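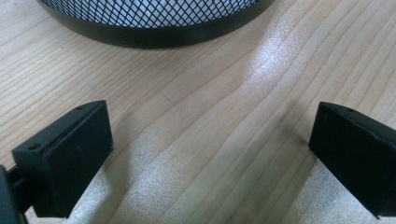

Kamlesh Kaushik wrote back after reading the first draft of this card that a student club has no business calling 611 recordings a dataset, and that he would call it a folder. He may be right. We have kept the word because the upload form asks for one, and readers can discount it as they see fit.

Trimstead desk set, README

What it is

611 short recordings made by the Trutham robotics club with a hand-held gripper, on wooden tabletops, with ordinary desk things such as mesh containers. Each recording is one attempt at one small job: pick up, put down, push, or drop into something. The club made it as practice for the Ganent student challenge and entered with a model trained on it. We did not place.

What is in the folders

train: 407 recordings
rest: everything else, kept back for testing
notes: the club's session notes, typed up as they were written, spelling included
labels.csv: one line per recording, with the job, the result and the initials of whoever judged it

Who decided what counts as a success

Mostly the person holding the gripper, which is a poor arrangement. Azra Delić went through the train folder again in January and disagreed with the first label often enough that we added a second column. Where the 2 columns differ, we have not picked a winner. If your results depend on which one you use, please say so when you write them up.

Things we would not claim

The challenge entry form had a box for "generalises to new surroundings". We ticked it and should not have. The train and test recordings share the same tables, the same lights and largely the same hands. A good score on the rest folder tells you that a model has learnt our room.

Shiny tabletops are a known nuisance. Glare moves about between recordings and we made no attempt to control it. One member thinks this makes the set more realistic. Perhaps, but we never tested that, and it could just as well be noise.

Some recordings run long, up to 400 frames, generally where someone dithered. They have not been trimmed. The Grewal script in the tools folder will shorten them, though it sometimes takes off the start of the movement too, so check its output before you train on it.

Using it

Free for teaching and club work. Ask before putting it in anything you sell, although we would be surprised. Corrections to labels.csv are welcome if you give the recording number and your reasons. Please don't send a new version of the whole file.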